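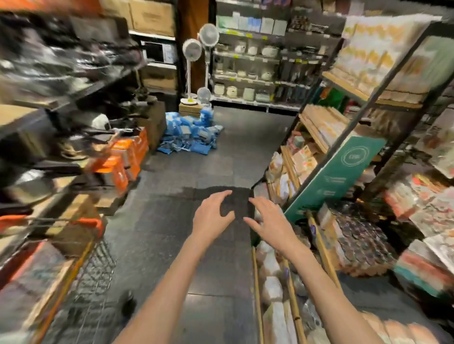 The Middle Aisle

Every neighborhood has a store like Hendis. Ours sits between a tire shop and the laundromat on Gallagher Street, and it sells everything you forgot you owned until it broke. I went in on a Wednesday for a sink plug. I came out with a flashlight, a roll of shelf paper and no sink plug, and this is considered a successful visit.

The aisles are narrow enough that two shopping carts meeting head-on must negotiate, like ships in a canal. The usual settlement is that whoever has the emptier cart backs up. I have been beaten on this point by a woman carrying nothing but a mop head, who simply stood there and waited for me to come to my senses.

Nothing at Hendis is grouped the way a department store would group it. There is a microwave on a shelf, and a few steps off there are pedestal fans, which go out on the floor in June and stay until somebody buys them or it snows. Black bags are piled on the shelves opposite reason. Cardboard boxes go wherever a cardboard box will fit, and the stock inside them arrives by way of a wholesaler called Trukimport, whose delivery schedule seems to be a matter of faith. I asked at the register when the sink plugs might be in. "After the truck," I was told. I asked when the truck was. "Before the plugs."

The back wall is where the regulars go. My own kitchen drawer is 14 inches wide and I have filled it, more or less entirely, from that wall. It is the small stuff, hung up in packages: brushes, gloves, sponges, scissors, chopsticks, clips, the hooks you need in order to hang up the brushes. Much of it is marked 5.9, a number that has a loosening effect on the judgment. At 5.9 you don't ask whether you need a thing. You ask whether you need one or two.
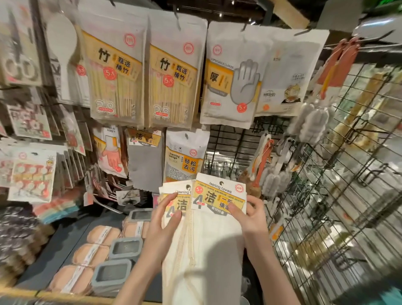 Towels held up in front of the back wall, marked 5.9, with chopsticks and gloves for company.

The cleaning towels are the hardest to walk past. I own plenty of cleaning towels. I own so many that the good ones are kept back for a mess worthy of them, and the old ones do all the work. Still, there is something about a fresh package of white cloth that suggests a different sort of person is about to move into your house. She wipes down the stove every night. She has opinions about grout.

My mother-in-law, who is that sort of person, buys her cloths at Uvitz out by the highway, a home store with wide aisles, soft music and a kitchen faucet on display for $399. Uvitz will sell you a drawer organizer shaped like a smaller, better drawer. I have been through it twice and both times came home with a catalog and a mild feeling of having been assessed.

Hendis doesn't assess anybody. It closes at nine, the carts squeak, and the shelf with the glue on it has moved again. I went back the following week, after the truck. They had sink plugs in two sizes, neither of them mine, so I bought the larger one and a pair of kitchen gloves.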